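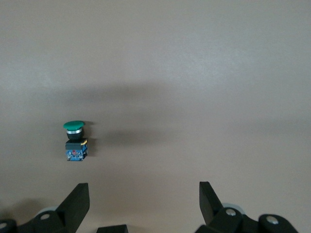

Tinthorpe Allotment and Garden Society
Minutes of the general meeting, May 7, 2024, 7.30pm, back room

Present: nine plot holders plus chair and secretary. Apologies from plots 4, 11 and 23.

1. Minutes of March meeting
Agreed. One correction — the lower gate was left open on a Sunday, not a Saturday.

2. Water
Tank by the Skeltard Lane end still leaking at the seam. Patched twice, holds for a week then goes again. Quote from Cidetti for a new one, £300 fitted, or £200 if we take the old one away ourselves. Discussion. Plot 7 has a trailer. Agreed to go for the cheaper price. Secretary to ring them.
Hosepipes — reminder, no unattended hoses. Was raised last year aswell.

3. Rents
Three plots outstanding. Letters to go out this week, second letter after 28 days, then plot is offered to the list. One member felt 28 days was too generous. Vote, stays as it is.

4. Manure
Amini Stables can deliver again, some 50 bags' worth loose, to be tipped inside the top gate. Last time it blocked the path and the wheelbarrows couldn't get by. Ask them to tip further left. Members to help themselves but leave some for the people who work weekdays please.

5. Plant sale
Stall outside the hall as before. Tomatoes, courgettes, leeks, anything spare. Label everything, incl. variety — lots of "tomato?" last year and people do ask. Target is 200 plants. Prices same as last time. Pots wanted, 9cm if poss. Float to come out of petty cash.
Need two more for the morning shift, sheet going round.
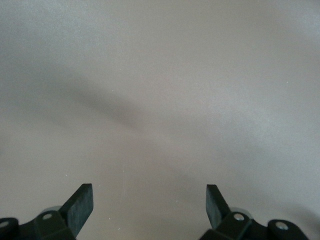 Table top, back room

6. Hedge along the lane
Nesting birds, so no cutting till September. Brambles can be pulled out by hand. Plot 15 asked about the elder leaning over thier shed, to be looked at on the next work morning.

7. Bonfires
Two complaints from the houses. Rule is after dusk, dry stuff only, no treated wood. New notice to go on both gates, the old one has faded.

8. AOB
Shed key missing, think it's on somebody's ring. Please check.
Blight watch — tell the secretary if you see any.
Seed potatoes left over, two trays, free, in the store.
Plot 19 half to be offered seperately, next on list to be asked.

Next meeting first week of July, date to be put on the gate. Closed 8.50pm.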